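Clondusport – données des matchs et de la billetterie

Fichier LISEZMOI du dépôt, version française. La version anglaise existe aussi, mais elle est en retard de deux mises à jour.

Présentation

Clondusport est un jeu de données sur une ligue amateur de baseball et sur les soirées de match de ses clubs. Il contient les feuilles de score, les horaires, la météo notée au début de la partie et le nombre de billets vendus par tribune. Je l'ai commencé pour mon usage personnel, parce que je voulais savoir si les soirées avec animation attirent plus de monde que les soirées ordinaires. Le français n'est pas ma langue maternelle, je remercie d'avance les lecteurs qui signaleront les phrases maladroites.

Contenu

Le dépôt couvre 3890 matchs joués par 32 équipes. Chaque match occupe une ligne dans le fichier matchs.csv. Les lancers ne sont pas enregistrés un par un ; on trouve seulement le résultat de chaque manche.

matchs.csv – une ligne par match
manches.csv – une ligne par manche et par équipe
billets.csv – une ligne par match et par tribune
stades.csv – la liste des stades, avec l'orientation du terrain

Les colonnes de matchs.csv

id_match : identifiant unique, jamais réutilisé
saison : l'année, sur quatre chiffres
heure_debut : heure locale, par exemple 19:05
equipe_dom et equipe_ext : code de trois lettres
points_dom et points_ext : score final
manches_jouees : neuf dans la plupart des cas, moins si la pluie a arrêté la partie
animation : vide, « feu », « concert » ou « autre »
source : « Purard » ou « Hutsuliak », voir plus bas

Provenance

Les scores viennent de deux archives. Purard est l'ancien logiciel de marque que les clubs utilisaient pour saisir les feuilles ; il exportait des fichiers texte avec des largeurs fixes, et les accents y sont souvent perdus. Hutsuliak l'a remplacé au mois d'avril d'une saison déjà commencée, de sorte que certains matchs existent dans les deux archives. Dans ce cas, j'ai gardé la ligne de Hutsuliak et j'ai conservé l'autre dans le dossier doublons.

Le stade Usunov est un cas particulier. Deux équipes y jouent à domicile, et l'archive Purard les confond quelquefois. J'ai corrigé 31 lignes à la main en comparant avec les programmes imprimés.
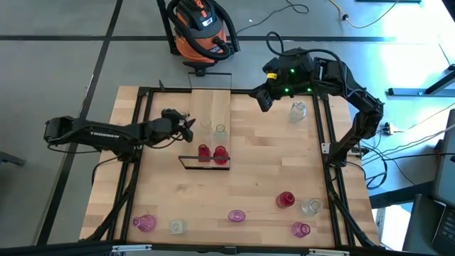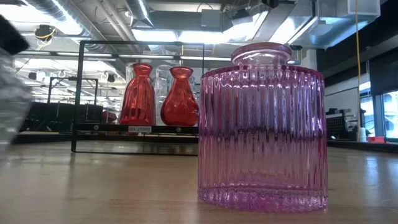 Installation et lecture

1. Télécharger l'archive et la décompresser dans un dossier vide.
2. Vérifier que les quatre fichiers CSV sont présents.
3. Ouvrir les fichiers en UTF-8, avec le point-virgule comme séparateur.
4. Lire la colonne id_match comme du texte. Les identifiants commencent parfois par un zéro, et un tableur le supprime sans prévenir.

La jointure entre matchs.csv et billets.csv se fait sur id_match. Attention aux doubles programmes : les deux parties ont chacune leur identifiant, mais les billets sont attachés seulement à la première.

Limites connues

Les billets vendus ne sont pas les spectateurs présents. Un soir de pluie, la différence peut être grande, et je n'ai pas de moyen de la mesurer.

La colonne animation est remplie d'après les calendriers publiés avant la saison. Si un feu d'artifice a été annulé à cause du vent, il figure encore comme « feu ».

Les tribunes de moins de 100 places sont regroupées sous le nom « divers ».

Les matchs de préparation ne sont pas inclus. Les séries finales le sont, avec le même format que les autres matchs, et je n'ai pas encore ajouté de colonne pour les distinguer.

Licence et contributions

Les données peuvent être copiées et modifiées librement, à condition de citer le nom Clondusport. Pour une correction, ouvrir un ticket avec l'identifiant du match et la source utilisée – une photo du programme ou de la feuille de score convient très bien. Merci de proposer une seule correction par ticket, même si plusieurs concernent la même équipe.

À faire

Ajouter une colonne pour les séries finales
Compléter l'orientation du terrain pour trois stades
Mettre à jour la version anglaise de ce fichier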